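I have been trying to cut down on sugary drinks since January, and I'm happy to report that I've mostly replaced them with iced tea I make myself. Mostly! There was a root beer incident at the lake, but we'll let that go.

My method came from Femi Osagie at work, who makes hers overnight in the fridge with no hot water at all. You put three tea bags in a big jar of cold water, go to bed, and in the morning there it is. I leave mine 11 hours (I sleep late) and it never gets that bitter edge I used to drown in sugar.

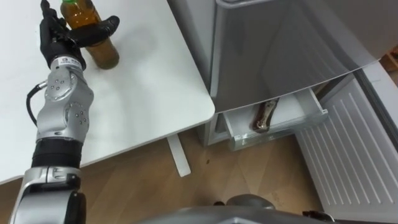
Does it matter what kind of tea you use? Plain black tea bags work great, and the cheap box from the grocery store tastes as good to me as the fancy loose stuff.

I tried peppermint last week and liked it, though my husband said it was like drinking toothpaste. Peach slices were a bigger hit, and I fished them out and ate them over the sink. Next up is hibiscus, if I can find any in town.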